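Robot chores: your questions, my answers

Can a robot do my housework yet?
Bits of it, slowly. I've been following home robots from my spare room in Dostdale for years, and I still fold my own towels!
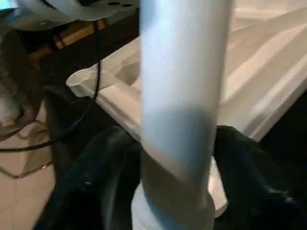 By the Toma Home Robots desk | Updated in April

What are they good at?
Picking up one solid thing and putting it in one known place. Cups, boxes, blocks. Anything floppy, or big and oddly shaped, is a whole other story.

Is the shop floor any easier?
Yes, much. The folks at Arklow run the same part past the same arm 500 times a shift, and the part never moves to the couch.

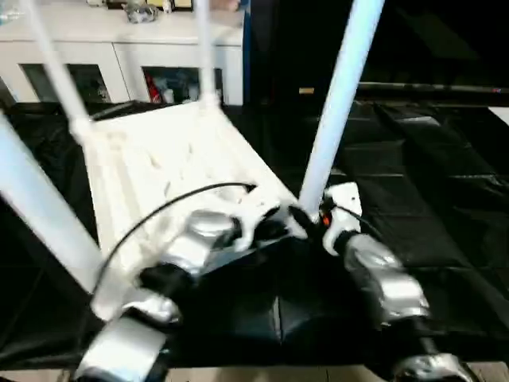 Will two arms help at home?
I think so, and it's the question I get most (80 emails last year). So much of housework is holding one end while you fiddle with the other. Furniture is a great test: with white tubular legs like those, one gripper can wrap around the base of a pole while the other arm works at the lower front edge. I'd want a sheet down on my tiles too.

Should I buy one now?
I'd wait. The Gunix kit I tried cost me $1,574 and I still did the dishes.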